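Workshop Notebook, Griffiths Pipe Repair Shop
Entry date: 10/14/18
Entered by: Naomi Simiyu

Pressure test of the repaired copper section from the Landa job. The section was capped at both ends, filled, and brought up in steps. The first reading fell during the hold — the leak was at the test cap and not at the repair. Kadir Avcı replaced the washer and the test was started again. The second hold lasted 40 minutes with no drop on the gauge.
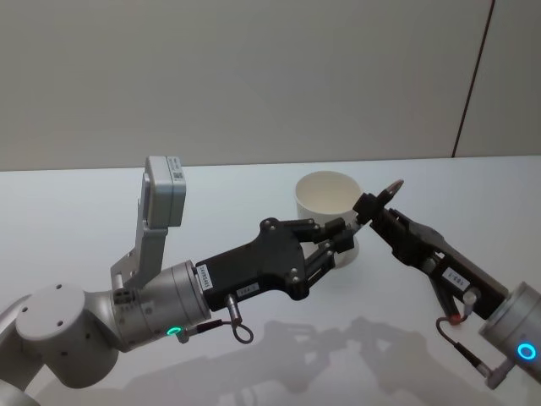
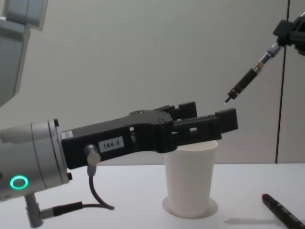
Vol. 3, p. 439

The solder joint at the elbow was then cut open for inspection. Fill was even on the upper side and thin near the heel. The same fault was recorded in September on the Lander sample, and the cleaning step should be reviewed before any further joints are made. K. Avcı will prepare two more elbows with the finer cloth.

Shutoff valve 3468 is to be returned to Skalto. The stem binds at the last quarter turn, and new packing did not correct it. The old packing has been bagged and goes back with the valve.

Outstanding: flux order, new washers for the test caps, gauge to be checked against the shop standard before the next hold.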